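Fidden Workplace Services
June 15, 2025
An update on automation at our Moffat office, posted in four parts.

1/4 Routine handling tasks at Moffat are moving to the Onano system in stages. No position is being removed. Job descriptions will change, and each employee will receive the new text in writing before it takes effect.
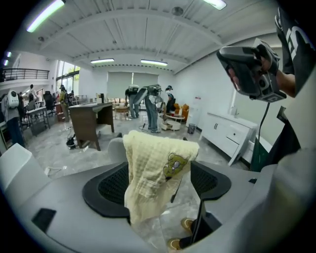

2/4 Staff who take on demonstration work will be paid at the Ustance grade for those hours. Sessions are limited to 4 hours a day - breaks included. Participation remains voluntary.

3/4 We received 123 written comments from employees. Most concerned scheduling and physical strain. Shift rosters will now be issued two weeks ahead.

4/4 Questions on pay or duties may be sent to Josué Furtado, Workplace Transition. Replies to the comments will be posted on the staff page by the end of June.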